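Poste de tri assisté Barow pour pièces irrégulières

Le poste Barow est destiné aux ateliers de conditionnement, de contrôle et de préparation de commandes où des objets de forme non répétable arrivent un à un sur un plan de travail. Il se compose d'un bras à six axes, d'un préhenseur à doigts souples, d'un plateau, d'un capteur de vision et du logiciel de simulation et d'apprentissage Dralstead. L'ensemble est livré câblé et paramétré par Workix.

La présente page couvre la version standard à un opérateur. La version à deux plateaux fait l'objet d'une documentation séparée.

Domaine d'emploi

Le poste prend en charge des objets isolés, arrondis ou irréguliers, dont la surface peut être lisse, froissée, brillante ou mate. Il convient aux articles emballés sous film, aux coques plastiques minces, aux produits moulés de petite série et aux pièces dont la position d'arrivée varie d'un cycle à l'autre. Il ne convient ni aux objets en vrac superposés, ni aux liquides en contenants ouverts, ni aux pièces coupantes.

La masse unitaire admise va jusqu'à 900 g. Au-delà, la consigne de serrage est refusée par l'automate et l'objet est laissé à l'opérateur.

Préparation des tâches en simulation

Chaque nouvelle référence est créée dans Dralstead avant tout essai sur le bras réel. L'utilisateur choisit une forme de base, règle les dimensions, la couleur et l'état de surface, puis place l'objet sur un plateau virtuel. Le logiciel fait ensuite varier l'éclairage, l'orientation et la position. Une série de mise au point comprend 200 placements ; elle s'exécute sans surveillance et produit un relevé des prises proposées, classées par marge de stabilité.

Le plateau, le fond et l'objet reçoivent des teintes franches, modifiables dans l'onglet Apparence. Ce choix facilite la relecture des séries par une personne qui n'a pas de formation en vision industrielle. Les textures sont calculées en basse définition par défaut. La haute définition est disponible, avec un temps de calcul plus long, et n'est utile que pour les surfaces transparentes ou très réfléchissantes. 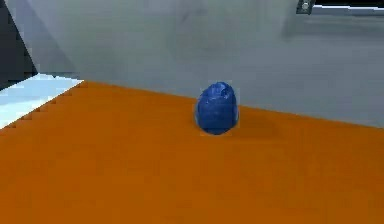 Le relevé est relu par l'opérateur référent du poste, qui valide ou rejette chaque famille de prises. Un rejet peut être motivé en texte libre : zone fragile, étiquette à garder visible, face réservée au marquage. Ces motifs sont conservés avec la référence et réapparaissent lors de toute modification ultérieure. La validation de l'opérateur est obligatoire ; elle ne peut pas être remplacée par celle du service méthodes.

Une fois validée, la référence est transférée au contrôleur du bras. Le premier cycle réel se fait à vitesse réduite, commande de validation maintenue.

Déroulement d'un cycle

L'objet est amené sur le plateau par un convoyeur ou déposé à la main. Le capteur relève sa position et son contour. Le contrôleur compare ce relevé aux prises validées et retient la première qui soit accessible sans collision. Le préhenseur descend, ferme, contrôle l'effort aux doigts, puis soulève l'objet de quelques millimètres avant de confirmer la prise. L'objet est ensuite dirigé vers le bac correspondant.

Si aucune prise n'est retenue, le bras revient en position d'attente et le voyant du pupitre passe à l'ambre. L'opérateur traite l'objet manuellement ou le replace. Il n'y a pas de limite au nombre de reprises manuelles et le système n'enregistre pas l'identité de la personne qui les effectue.

Répartition du travail au poste

L'installation modifie le contenu des tâches. Sur un poste manuel, l'opérateur saisit, oriente, contrôle et dépose. Avec le poste Barow, la saisie et la dépose des références validées passent au bras. Restent à l'opérateur l'approvisionnement, le contrôle visuel des pièces signalées, le traitement des refus, le changement de bacs et la relecture des séries de simulation.

Les gestes répétés de pince et de rotation du poignet diminuent. La charge d'attention, elle, change de nature : elle se concentre sur des interventions courtes, à intervalles irréguliers. Nous recommandons de ne pas confier deux postes à une même personne pendant les premières semaines et de prévoir une rotation avec un poste non automatisé.

La cadence du bras se règle au pupitre sur 10 niveaux. Le réglage est accessible à l'opérateur sans code. Un chef d'équipe peut fixer un plafond, mais pas de plancher. Cette disposition a été retenue après les essais menés sur le site de conditionnement Pongsiri, où la cadence était au départ imposée depuis le bureau. Les opérateurs laissaient alors les refus s'accumuler en bout de plateau pour les traiter par lots, avec un temps de reprise plus long et des erreurs de bac.

Fongchan Chaiyaporn, cheffe d'équipe à Pongsiri, a consigné les observations suivantes à l'issue de l'essai :

« Les trois personnes formées règlent la vitesse différemment, et le résultat en fin de poste est voisin. Ce qui a demandé du temps, c'est la relecture des prises. Au début, tout était validé sans regarder. Il a fallu dégager une plage sans production pour que ce travail soit fait correctement. »

À la suite de cette remarque, Dralstead propose un mode de relecture hors ligne, consultable sur tout poste bureautique du réseau. Le temps de relecture doit être compté comme temps de travail dans le planning.

Formation

La formation initiale dure 12 heures par opérateur, réparties sur plusieurs séances. Elle comprend la mise en marche et l'arrêt, la création d'une référence en simulation, la relecture des prises, le traitement des refus et le nettoyage des doigts. Elle est assurée sur site par Boonmee Sangkhawat ou par un formateur agréé Workix. Aucun prérequis en programmation n'est demandé.

Une séance distincte est prévue pour la maintenance : remplacement des doigts, étalonnage du capteur, lecture du journal de défauts, sauvegarde des références. Elle s'adresse au personnel habilité aux interventions électriques.

Sécurité

Le bras fonctionne en limitation d'effort et de vitesse. L'arrêt d'urgence est placé à portée de main gauche et de main droite. Un scrutateur au sol ralentit le bras à l'approche d'une personne et l'arrête lorsque celle-ci entre dans la zone de dépose. La remise en route demande un appui volontaire au pupitre.

L'analyse de risques de l'installation complète reste à la charge de l'exploitant. Workix fournit le dossier technique du poste, les efforts mesurés aux doigts et le plan des zones. Toute modification du préhenseur ou du plateau entraîne une nouvelle analyse.

Données enregistrées

Sont enregistrés : la référence traitée, la prise retenue, l'effort de fermeture, le résultat du cycle et les défauts. Les images du capteur sont effacées à la fin du cycle, sauf en cas de défaut. Elles sont alors conservées jusqu'à l'acquittement par la maintenance. Le champ du capteur est limité au plateau. Les journaux sont exportables au format texte.

Le poste ne calcule pas d'indicateur individuel. Les totaux sont établis par référence et par journée.

Installation et environnement

Le châssis se pose sur sol plan, sans scellement. Prévoir un éclairage stable ; une lumière solaire directe sur le plateau dégrade le relevé de contour des surfaces brillantes. Le plateau doit rester mat. En cas de remplacement, utiliser un revêtement uni, contrastant avec les objets traités, et reporter sa teinte dans Dralstead avant la reprise des séries.

Le raccordement réseau est nécessaire pour le transfert des références. Il ne l'est pas pour la production : le contrôleur conserve localement les références validées.

Limites connues

Les objets dont le centre de gravité se déplace pendant le levage (sachets partiellement remplis, coques contenant une pièce libre) donnent des résultats moins bons en réel qu'en simulation. Il est conseillé de les valider avec une accélération réduite. Les films très fins peuvent se plisser sous les doigts et laisser une trace ; un jeu de doigts à faible pression est proposé en option. Deux objets en contact sont lus comme un seul et mis en refus.

La simulation ne tient pas compte de l'usure des doigts. Après remplacement, refaire un essai à vitesse réduite sur chaque famille de prises en service.

Contenu de la livraison

- bras six axes et contrôleur
- préhenseur à doigts souples, un jeu de rechange
- plateau mat et châssis
- capteur de vision avec support
- pupitre opérateur
- scrutateur de sol
- licence Dralstead pour un poste, relecture hors ligne incluse
- dossier technique et notice en français

Options : doigts à faible pression, convoyeur d'amenée, bacs à détection de remplissage, licence de simulation supplémentaire.

Demandes de devis et essais

Un essai de faisabilité peut être réalisé à partir d'échantillons ou de fichiers de forme. Joindre à la demande la masse, les dimensions extrêmes, la nature de la surface et une description du travail tel qu'il est effectué aujourd'hui, de préférence rédigée avec les personnes qui tiennent le poste. Les demandes sont traitées par Diane Tremblay, service applications. Le compte rendu d'essai mentionne les références non retenues et le motif de chaque refus.

Fiche mise à jour le 7 avr. 2020.

Contact | © Workix, tous droits réservés | Haut de page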